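Grasness Two-Arm Cell Safety Binder, 2nd edition — review

Four stars. Would be five if the index worked.

Bought the binder plus the laminated card set for our bench. Two arms, one table, light stuff mostly. Been using it since February. Quick notes, typing this between runs so excuse spelling.

What you get: ring binder, 10 tab sections, a pad of sign-off sheets, cards you can stick up near the controller. Paper is thick. Rings are decent, haven't popped open yet. The old Nadmont one we had fell apart in a month.

Good stuff first. Section on shared reach is the best I've read anywhere. Plain rule — if both grippers can get to the same spot, you write down which arm yields, before you press start. Sounds obvious. We had never written it down. Châu Lưu made us do it for every task sheet and the arguing stopped the same afternoon.

Speed section also good. Slow for the first pass of any new program, hand on the stop, one person calls it out loud. They want the stop button on the same side as the person, every time, no swapping. Fine by me.

Table rules: only what the task needs inside reach, everything else goes back past the line. Drinks, spare stock, chargers. You pick the line yourself, tape or a table seam, whatever, but it has to be writen on the sheet.

Thin materials get their own page which I didnt expect. Paper, film, foil. Press down and hold before you pull, never drag from a corner, keep the second gripper off until the first has settled. Cable slack too — check it at full stretch AND folded in, because the loop hangs different.

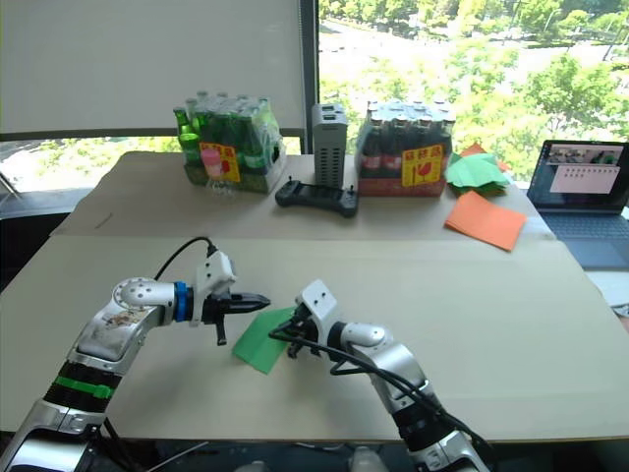
Bad stuff. Index is a mess, half the page numbers are off by one or two. The log pages assume a service check every 2,000 cycles and there is nowhere to put a different number. Ours came up at 1,953 and I had to write it in the margin. Cards are glossy, glare off the window makes them hard to read from where I stand. Matte please.

Also nothing on laptops. Where does it sit, who can touch it mid-run? Ultano's free checklist covers that in one line. I copied it onto the back of card four.

Tried the Ifans app version for a week. Nicer search, but needs a login each time and you can't sign with gloves on. Went back to paper.

Buy it if you have two arms and more than one person running them. Single arm, get the cards only, cheaper and you won't miss the rest. Will update if they fix the index.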